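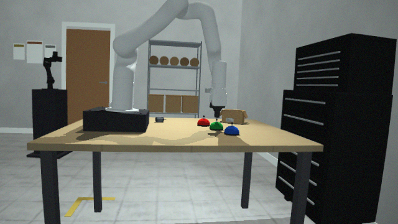
Wide lens vs pinhole on the three-button task, results and a question about masking

Posted by kp_offset
April 2024

Results first, then the question. The task is the colored button press from the Gosselin room in Muvgate. The instruction names two of the three buttons in order, for example "red, then green," and the policy has to press them in that order without touching the third. Button positions, box position and arm start pose are randomized. The room furniture stays fixed.

I trained two versions of the Stotura policy. Both get the fixed room view plus a close view of the table. In version A the close view is a plain pinhole render. In version B it uses the Festen lens profile, which gives much wider coverage and heavy distortion. Demonstrations, action space, training steps and batch size are identical. The demos were recorded once and re-rendered for each camera, so the trajectories match exactly.

Evaluation is on 23 held-out layouts, one attempt each, fixed time limit. An attempt counts only if both presses register in the right order.

Pinhole: 5 of 23
Wide: 17 of 23

Most of the pinhole failures happen after the first press. The arm lifts, the second button is outside the close view, and the policy drifts or goes back to the one it has just pressed. The wide version usually keeps the second target in view through the whole lift.

My question is about the black area outside the image circle. I currently feed it in as is. Has anyone masked those patches before the encoder, and did it matter?

Posted by mjolk_frame

How many training seeds? A gap that size on 23 layouts looks real, but I have seen Stotura swing a long way between seeds on short-horizon pressing tasks. If both numbers come from a single run each, I would hold off on calling it a lens effect.

Posted by kp_offset

Single run each for the table in the first post. More are queued. I agree it should have said so.

Posted by deadband

I don't think you have isolated the lens. You changed two things: field of view and distortion. A pinhole camera with a wider field of view would also keep the second button in view. My guess is that coverage explains nearly all of it and the distortion costs you a little. Without a wide pinhole baseline the title of this thread is too strong.

Posted by kp_offset

I tried a wide pinhole early on and dropped it. At the coverage I wanted, the perspective stretch at the borders was severe and the middle of the image had very few pixels left for the button under the fingers. Press accuracy fell apart. That is part of the reason for using a Festen profile in the first place, since it spends more resolution in the center.

I did not keep the eval logs for it, so you are right that it can't go in a table. I will rerun it.

Posted by tally_ho_net

On masking: we masked the corner patches on a drawer task and saw no change in success. Training throughput went up slightly with fewer tokens. Check that your patch grid lines up with the circle. Patches that are half black and half table are the awkward ones, and we ended up keeping all of those.

A different point. Are you sure the policy is using the close view for target selection at all? The room view shows all three buttons. In our setup the fixed camera did the color lookup and the close camera only handled the last few centimeters. Zero out one view at test time and you will find out quickly.

Posted by kp_offset

Ran the zero-out on the wide checkpoint. With the close view blanked, the arm still heads toward the correct first button in most layouts and then misses the press. With the room view blanked, it selects correctly if the button starts in view and stalls otherwise. So both are in use, and the split is less clean than what you describe.

The room view has its own problem, which may explain why it doesn't carry the second press. When the arm arches over the table it can hide a button, and the shadows from the arm and pedestal move across the top as it goes. I have not randomized lighting yet.

Close view from one of the red and green layouts, Festen profile, no masking or rectification:
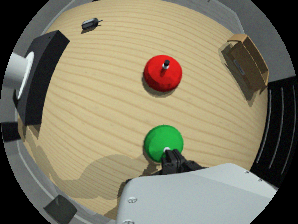
deadband wrote back that this supports the coverage argument more than the lens argument. Red and green are both near the center line, where distortion is mild, and the bending only gets strong toward the rim of the table. A fair test of the lens would put the second target out near the rim and score those layouts separately.

Posted by kp_offset

That is a reasonable split and I can do it from the existing logs. I will bin by the image radius of the second button at the moment the first press registers.

Posted by mjolk_frame

Agree with binning. I disagree with deadband on the baseline, though. If the wide pinhole fails for lack of center resolution, then "coverage" and "lens" can't be separated at a fixed input size. The practical comparison is the best camera available at a given token budget, and the original test does that. What it lacks is seeds.

Posted by deadband

Then match it properly. Crop and upsample the wide pinhole center as a second input and cut the room view to pay for the tokens. It is extra work but it answers the question that was asked.

Posted by tally_ho_net

Also worth rectifying the Festen image before the encoder as a control. Same rays, different sampling. If rectified and raw score the same, the encoder doesn't care about curved wood grain and this whole argument gets shorter.

Posted by kp_offset

Update on seeds. I now have 5 for each version. The ordering holds in every one: the worst wide run still beats the best pinhole run. The run in the first post was the best of the wide group, so read that number as optimistic. I will put the full per-seed table up with the wide pinhole rerun and the rectified control.

The masking test is finished on one seed. No difference in success, so corners go out from here on. I kept the partial patches.

Posted by mjolk_frame

Better. Please include the press offset from button center in the table too, and list wrong-order presses separately from misses. Those are different failures and the success rate hides it.

Posted by kp_offset

Offsets are already logged. Wrong-order presses are currently lumped in with timeouts, so that needs a change to the eval script first.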